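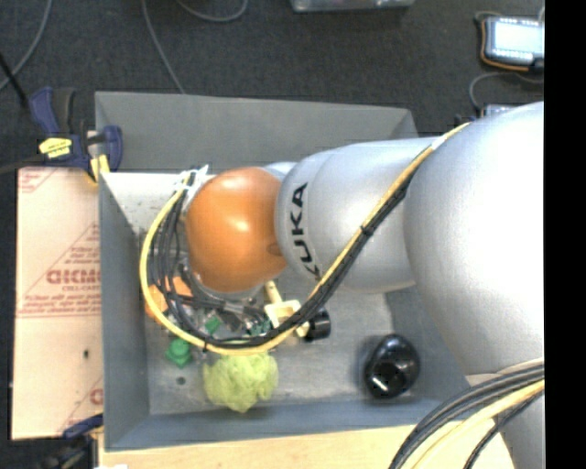
Section 6. Entering Your First Finds in Kelemen

By now you have Kelemen installed and your collection file open. Time for the fun part! Grab something off the shelf - a pressed glass dish, a tin, a pocket watch, anything you like - and let's get it into the catalog. Your first entry will take a few minutes. After a dozen you'll be flying along.

Before you start

Have the item in front of you, plus a soft tape measure, a magnifier and any receipts or old letters that came with it. A sheet of clean felt on the table is a good idea for china and glass.

CAUTION: Do not clean a piece before you catalog it. Dirt in the seams, old polish and worn labels can all help with dating, and once they're gone you can't get them back.

6.1 Create the record

1. Click New Item on the left side of the main window. Kelemen gives the record the next free number. If you already keep numbers in a notebook, type your own over it.

2. Choose a Category. The starter list has 22 of them, from Advertising to Writing Instruments. Pick the closest one for now. You can split or rename categories later (see Section 9).

3. Type a Short Name. Put the noun first, then the details: "Pitcher, blue stoneware, small." You'll thank yourself when the list gets long and all your pitchers sit together.

4. Enter height, width and depth. Measure at the widest points, handles and lids included.

5. Press Save. The record turns from gray to white in the list.

Note: The Short Name field holds up to 181 characters. Anything longer belongs in Description.

6.2 Record marks and signatures

This is my favorite screen in the whole program. Open the Marks tab and do the following.

1. Turn the piece over and look at the base, the inside of the lid and the back of any handle.

2. Type the mark exactly as it appears, odd spellings and all. Use a question mark for each letter you can't read.

3. Select how it was made: impressed, incised, printed, painted, stamped or paper label.

4. Click Compare. Kelemen searches the Brullance mark list, if you installed it in Section 3, and shows the nearest matches.

CAUTION: A match is a lead to follow up. Plenty of marks were copied, and some were used for decades. Leave the Confirmed box empty until you have checked a second source.

6.3 Add what you paid and where

1. Open the History tab and enter the price, the month and the type of sale. "November, estate sale, box lot" is plenty.

2. For a box lot, click Share Cost and tick every item that came in the box. Kelemen divides the price evenly. You can change any of the amounts by hand.

3. Scan receipts and attach them with the paper clip button.

Note: If you're moving over from Drondska, skip this part and use File > Import. Our test file of 1046 items came across with prices and dates intact, but Drondska stores box lots as one record, so those need splitting afterward.

6.4 Print a shelf tag

1. Select one or more records and click Tags.

2. Load the label sheet face up and print a test page on plain paper first.

3. Tie the tag on with cotton string. Never stick a label straight onto wood, gilding or painted china.

If the tags print off center, open Tags > Adjust and move the layout one step at a time.

Go on to Section 7 to back up your file.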